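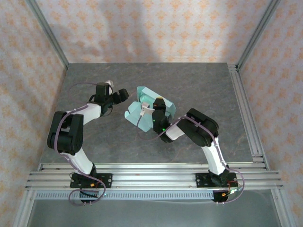 3.2 Wall coverings and pattern fatigue

Repeating patterns have come back into rented homes and small offices in recent years, mostly on single walls. Less is known about how people respond when a pattern runs across several walls at close range. Juška and Bite found that tenants in Harnari grew tired of large motifs sooner than small ones, but their survey did not separate warm colors from cool ones.

We interviewed roughly 400 residents in two towns, Harnari and Amum. Each was asked how long the present wall covering had been up, who chose it, and whether they would choose it again. Interviews ended on 15 Jan 2020.

Warm motifs on a pale ground were the type most often kept. An orange-peach pattern on cream, used on three sides as in Figure 2, falls in this group. Residents described such papers as "old-fashioned" and "easy to live with" – often in the same answer. Gray or marble-look surfaces next to a warm paper drew few complaints.

Dark papers were replaced sooner, and the usual reason given was poor light in December. Cost mattered less than we expected. Pärn reports a similar result for painted walls, though her sample was limited to owners.

Figure 2. Cream wall covering with a repeating orange-peach motif, beside a gray marble-patterned surface.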